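Minutes of the Pavine Grappling and Boxing Club general meeting, June, 7:00 p.m., upstairs room

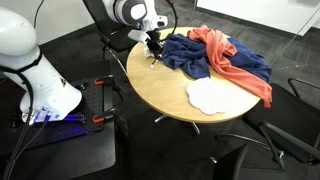 ## Present

Noémie Langlois (chair), the three coaches, the gym secretary and 11 voting members. Two apologies received by email. The chair confirmed that the meeting could vote.

## 1. Minutes of the last meeting

Approved with one correction. The Cliltley dual meet was recorded as a club win. It was a draw on bouts, and Cliltley took it on countback. The secretary will change the posted copy.

## 2. Spring results

The head coach went through the spring season. The club put amateurs into four events. The best night was the Jarton open card, where both of our welterweights won by decision and the women's flyweight bout was stopped in the second round in our favor. The worst was the away trip to Cliltley, where two of our fighters missed weight and one bout was lost as a forfeit.

There was a long discussion about the missed weights. One coach felt the fighters had been matched too late and had no fair chance to come down safely. The head coach said both had signed for the weight and should have spoken up sooner. Agreed that from now on:

- no one is entered at a weight more than one class below their normal training weight
- check weights are taken at the gym two weeks out and again one week out
- a fighter who is over at the one-week check is moved up a class or pulled from the card

A member asked if sauna cuts are allowed under club rules. The chair said they are not, and that this has been in the handbook since before she joined. It will be read out at the next team practice.

## 3. Fall card

The club is hosting in the fall. The hall at Jarton is available and holds 700 with the cage set up on the main floor. The smaller hall was also looked at but the ceiling lights hang too low over the cage.

The matchmaker has nine bouts agreed in principle and wants 11. The gaps are at heavyweight and women's strawweight. Cliltley may have a heavyweight but he is coming back from a hand injury and will not be cleared until his doctor signs off.

Ticket prices were left the same as last year. A proposal to charge extra for cageside tables was put to a vote and failed, four to seven.

Action: secretary to pay the hall deposit. Matchmaker to report on the two open bouts at the next meeting.

## 4. Money

The club account stands at $1,184 after the spring travel was paid. The Jarton deposit has to come out of that. Noémie said this is tighter than she would like going into the summer, when dues drop off.

The club has 52 paid members. A few are behind and will get a reminder. It was agreed not to raise dues this year.

Lefèvre has offered to supply gloves and shin guards at a team price if the club orders by the end of the month. Samples were tried by the coaches. The shin guards were liked. The gloves run small in the larger sizes and the thumb is stiff. Agreed to order shin guards only.

## 5. Mats and cage panels

The seam near the back wall has opened again. Tape is not holding. One coach will get a quote for replacing the two worst mats - the rest should last another year. Until then the live sparring rounds stay on the front half.

One cage panel has a bent latch. It is not to be used until it is fixed.

## 6. Sparring rules

Two newer members had complained about hard rounds at open mat. The coaches agreed the complaint was fair. Changes, effective right away:

1. No hard sparring without a coach on the floor.
2. Headgear for all boxing rounds in the first six months of membership.
3. Anyone dropped or rocked in sparring sits out the rest of the night and does not spar again until a coach has talked to them.

One member asked that heel hooks be banned at open mat as well. After some back and forth this was held over. The grappling coach would like to keep them for the advanced group only and will write something up.

## 7. Other business

- Summer schedule: the early class moves to 6:30 a.m. Evening classes do not change.
- The first aid kit needs ice packs and gauze. Secretary to buy.
- Lost property will be cleared out at the end of the month. There are several mouthguards in the box.
- Cutman course: two members want to go. The club will pay half the fee for each - receipts to the secretary.

Next meeting to be set once the hall date is confirmed. Closed at 8:40 p.m.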